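Speaker notes – "What the planner thinks it knows"
Larnimstead meet-up, main room, 25 minutes plus questions

Slide 1. Title
Don't read the title out. Say who I am, say I write planning software, say I have no hardware to sell. Mention that I've been wrong about bedding before, in print, and the post is still up.

Slide 2. The claim
The claim we keep hearing is that household manipulation is now a data problem. Collect enough demonstrations, train one policy, and planning goes away. I don't believe the last part. I'm not sure I believe the middle part either. Pause here, people will want to object. Let them wait.

Slide 3. Where the state lives
Rigid objects: a pose, six numbers, done. Cloth: no agreed answer. Kullent keeps a mesh and updates it from depth. Doltosell keeps no explicit state and lets the policy look at pixels. Both call their method "robust". Ask the room what either of them does when half the sheet is hidden behind the robot's own forearm.

Slide 4. Bed-making
Leave this one up for a while. Points to make, in any order:
– One hand has hold of the cloth, the other is open over the mattress. Which hand should move next? A planner has to commit to an answer. A learned policy also commits, it just doesn't tell you.
– Thin, slightly see-through fabric over a quilted white mattress. White on white. Try segmenting that and then come and talk to me about pixels.
– The basket on the floor, close to the foot. Is it in the collision model? In most stacks I've read, the floor is a plane and anything put down after start-up is a rumour.
– The cable. Every simulation I've been shown leaves it out.

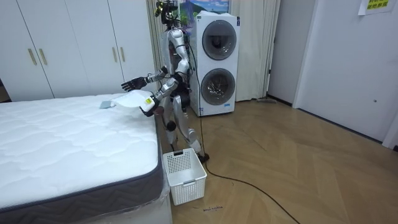
Lindalva Guimarães made the opposite case when I tried these notes out in January: the planner is the part that breaks first, she said, and a policy that recovers from a bad grasp is worth more than a planner that can explain one. Her view is that I want a state estimate for my own comfort, and that the sheet doesn't care whether I have one.

Read that out fairly. She has a point about recovery. Then ask what "recovers" means when the log holds joint angles and nothing else.

Slide 5. Our test
We ran the Rezende planner on cloth spreading, 200 trials in simulation. Success was scored on four corners within tolerance. Say plainly that the tolerance was chosen by us, and that simulated cloth behaves better than any sheet I own. In 3 of the trials the planner reported success with a corner folded under. Small number, bad kind of failure. Do not let anyone round it down to nothing.

Slide 6. What I'd ask a vendor
What does the controller do when the grasp slips and the force reading stays the same? Who decides that the task is finished, the policy or a separate check? Can I replay a run with the perception output next to the commands, on one clock? If the answer to the last one is "we're working on it", move on to the next vendor.

Slide 7. Questions
Leave five minutes. If asked about end-to-end training, go back to slide 4 and the two hands. If asked for the code, the replay tool is in decent shape, the cloth model isn't, and I'd like to fix the folded corner check before anyone else runs it.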